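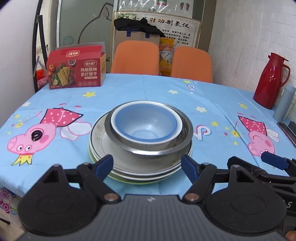 Home News Business Technology Local Opinion Subscribe

Clearing the table is still slow work for home robots, Arkbridge trial finds

Share 64 Comments 5

Home robots can stack dishes, but they are not yet fast or steady enough to be left alone with the job, according to results released in March by Arkbridge, a robotics firm based in Mamora.

The company spent the winter testing its two-armed machine, called Purnus, on one household chore: gathering the dishes on a table into a stack that could be carried to the sink. The tests used ordinary tableware in mixed sizes and materials, including glossy bowls, steel bowls and plates with raised rims.

Purnus was given 64 tries at the full job. It finished a little more than half of them without help. In the rest, a staff member had to step in, most often after a plate slid out of the grip or a bowl was set down off center. Breakage was low, the company said, mainly because the machine stops when it senses a slip.

Time was the bigger problem. A small stack took the robot almost five minutes. An adult doing the same job at the same table was done well before the machine had moved its second plate.

Arkbridge said the hardest step was the first one. A plate lying flat on a cloth gives a gripper very little to hold, and the fingers have to get under the rim without dragging the cloth along. Shiny surfaces caused trouble too. Glare on steel and glazed dishes threw off the robot's sense of where the edge was, and it sometimes closed its fingers short of the rim.

Bowls were easier to pick up but harder to place. A small bowl set inside a wider one has to be let go at the right height, and the robot tended to let go early.

The order of the work also matters. People put the widest plates at the bottom without thinking about it. Purnus got the order right in most runs, but when it started with the wrong plate it did not go back and fix the mistake - it kept building until the stack leaned or a person stopped it.

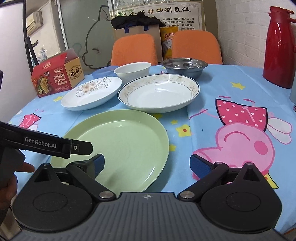 One reader who wrote in after our first report on the trial said speed was beside the point. A machine that took an hour to clear up would be fine, she wrote, as long as it could do it overnight and she did not find a broken dish in the morning. What she would not accept was having to stand there and watch it.

Arkbridge said it had heard much the same from people who signed up for the trial. The company does not plan to sell Purnus for home use this year and has not set a price.

Shop floors may come first. Jankauskaitė, a catering supply company with a warehouse outside Mamora, has been using three of the machines to sort returned trays and crates. Trays there are all one size and arrive the same way up, and the robots work through most shifts with few stops. Jankauskaitė said it had no plans to use them for loose plates and glasses, which are still packed by hand.

The gap between the two kinds of work is the main finding of the report. Where every item is the same, the machines are already useful. A family table, with a different set of dishes at each meal and other things left out among them, is still a job for people.

Arkbridge will run a second set of tests this fall with softer finger pads and a new camera setup meant to cope better with glare. It also wants to add scraping plates and loading a dishwasher, though it said the second of those may have to wait.

Get the Mamora morning newsletter. Enter your email to sign up. You can unsubscribe at any time.

We use cookies to improve your visit. Accept Manage settings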